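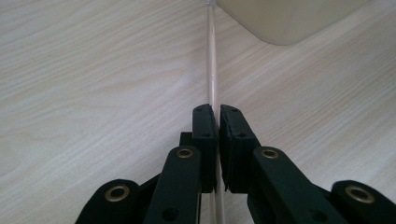

# Chapter 6: Light-Colored Tabletops

Chapter 5 dealt with the frame of a table: legs, rails, and the joints that hold them together. This chapter moves up to the part people touch. A tabletop gets leaned on, wiped, scratched, and set with cups and bowls every day, and it is the first part of a table that a customer looks at in the store.

Pale tops take up the whole chapter. They are sold for kitchens, classrooms, and small offices, and they raise questions of their own. The grain on them is faint, so a repair that would disappear on a dark top may stand out. A change in color over the years is easier to see. The finish may be clear, tinted, or whitewashed, and each of these is cleaned and repaired in its own way.

By the end of the chapter you should be able to:

- name the main grain patterns on a tabletop and say how the board was cut
- tell a clear finish from a whitewashed one
- choose a cleaning method that suits the finish
- write a short condition report for a used table

## Words Used in This Chapter

**Cathedral grain.** A pattern of nested arches or long loops, common on boards cut flat across the log.

**Straight grain.** Lines that run close together and nearly parallel.

**Whitewash.** A thin white or off-white color put on wood so that the grain still shows through.

**Sheen.** The amount of light a finish reflects. The usual grades run from matte through satin to gloss.

**Bloom.** A cloudy patch in or on a finish, often left by moisture.

**Printed surface.** A layer carrying a picture of wood grain, fixed to a core of some other material.

## 6.1 Reading the Grain

Stand at one end of the table and look along it with the light coming from the side. Most of what you need to know can be learned from there. Lines that run from edge to edge with little change in spacing suggest a board cut close to the radius of the log. Broad loops and arches suggest a board cut flat. Many boards have both, with a loop toward the middle and tighter lines on either side of it.

The direction of the lines tells you which way to wipe, sand, or brush. Work along the grain wherever you can. On a top made of several boards the direction may shift slightly from one board to the next, and you will need to shift with it. Look at the ends of the top to find the joints. On a well-made top they can be hard to find from above.

Grain also helps you decide whether you are looking at wood or at a print of wood. Three checks are useful:

1. Follow one line to the edge of the top. On solid wood it should carry on over the edge and down the side in some form, often as end grain.
2. Look for repeats. A printed surface is made from a pattern of limited length, and on a large top the same knot or loop may turn up twice.
3. Look underneath. The underside of a solid board shows grain related to the grain above it.

None of the checks is enough alone. A veneered top is covered in real wood and will pass the second check while failing the first. A small printed top may be too short to show a repeat. When the checks disagree, write down what you saw and leave the material open in your report.

The species is harder still. Birch, pine, maple, and ash can all look alike once they have been bleached or tinted, and a whitewash hides much of the natural color that would help you. Dealers often write "light wood" on the ticket for this reason. You may do the same.

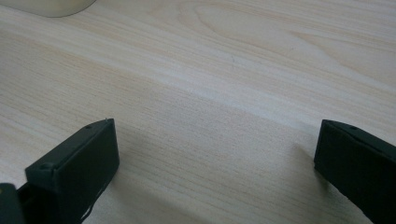
Loops need some extra care during sanding. At the tip of an arch the growth rings meet the surface at a shallow angle, and the soft wood between them can wear away faster than the hard. The result is a rippled feel under the hand. Use a flat block with the paper wrapped around it, and check often with your palm.

## 6.2 Finishes on Pale Wood

A clear finish lets the wood change color as it ages. Pine tends to turn yellow or orange. Maple goes a soft gold. If a lamp base or a tray has sat in one place for years, the wood under it may have stayed lighter, and moving it will leave a clear outline. That outline is part of the wood and cannot be cleaned off.

A whitewashed finish slows some of this change and hides some of the rest. The color sits in the pores and on the surface, usually with a clear coat over it. If the clear coat wears through, the white goes next, and the bare wood shows as a darker or warmer patch. Look for this at the front edge, where forearms rest, and at the places where people sit.

Sheen matters as much as color. On a matte top, hard rubbing makes shiny spots. On a gloss top, the same rubbing leaves fine scratches. To judge sheen, crouch until your eyes are just above the level of the top and look toward a window. Overhead lighting will not show you much.

### Case: The Evside Lunchroom

The Evside district bought tables for its school lunchrooms from a supplier called Jimura. The tops were pale, with a whitewashed finish and a satin clear coat. There were 807 of them. After two years the cleaning staff reported dull areas on many of the tops and blamed the finish.

Dankwa, a repair shop in the same town, was asked to look at a sample of 30. The shop found the finish intact on nearly all of them. The dull areas were a film of dried cleaner. The product had been mixed too strong and left to dry on the surface. Plain water and a soft cloth removed the film from most tops in two passes. The district had put aside $3,000 for refinishing the worst tables and spent less than $2,000 of it, mostly on tops with real wear at the front edge.

Keep this case in mind when you reach Section 6.5. A dull surface may have something on it, or it may have something missing from it, and the two look much the same from a standing height.

## 6.3 Small Items on the Surface

Before you inspect or clean a tabletop, clear it. Lift each item straight up. Sliding a cup or a bowl drags any grit trapped under its base, and on a pale matte top the scratch may be visible only from one side of the room.

Clear and near-white items deserve a second look. A glass stirring rod, a plastic straw, or a frosted lid can be hard to see on a light surface, especially in soft daylight. Rods and straws also roll. Lay them along a tray with a raised lip, or put them upright in a jar, before you begin wiping.

Cream and white dishes with unglazed feet are another source of marks. The ring of bare clay on the bottom is rough. Felt pads work well, and so does a cloth mat. Rubber feet should be checked with care, as some kinds leave a stain in a clear coat after long contact. The tabletop care sheet from Givus, reprinted at the back of this book, lists pads by material.

## Before You Go On

Choose a light-colored table at home or at school and clear a space on it as wide as your two hands. Sketch the grain in that space, marking any loops and the direction of the lines. Note the sheen. Then look at the edge and the underside and write one sentence on what the top may be made of. Bring the sketch to class for the work in Section 6.4.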